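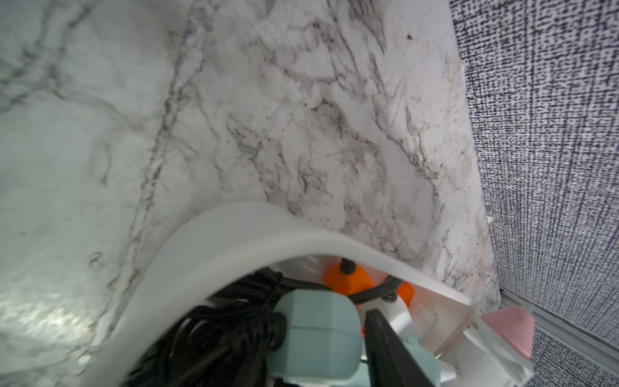 STITCOMBE — March 25, 2018 — Grastier, the shared craft studio in Stitcombe, will open a new worktop room next month for people who need a place to finish small repairs and handmade projects. The room has a marble-look counter against a black-and-white patterned wall and will be open to members and drop-in visitors.

Grastier has 271 members, and over 180 of them asked for more counter space in a survey this winter. Work on the room cost $800, paid for by the Dinari craft fund.

"People were gluing things on their laps," said Carmela Barrios, who runs the studio. "They wanted a flat surface and tools they could find."

Shared tools will be kept in open plastic bins on the counter, sorted by job. Hot glue guns go together in one bin, cords included.

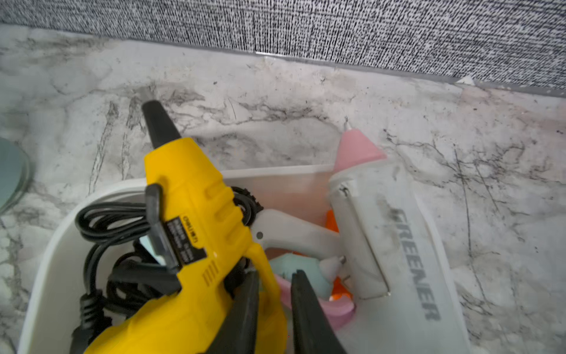 Visitors may use any shared tool at no extra charge but should bring their own glue sticks. Farzad Hosseinzadeh will lead a beginner session on mending toys and picture frames, limited to 8 people. Sign-up is at the front desk.

Contact: Carmela Barrios, Grastier, Stitcombe
© 2018 Grastier. All rights reserved. | Back to top
This site uses cookies. By continuing to browse you agree to our use of cookies.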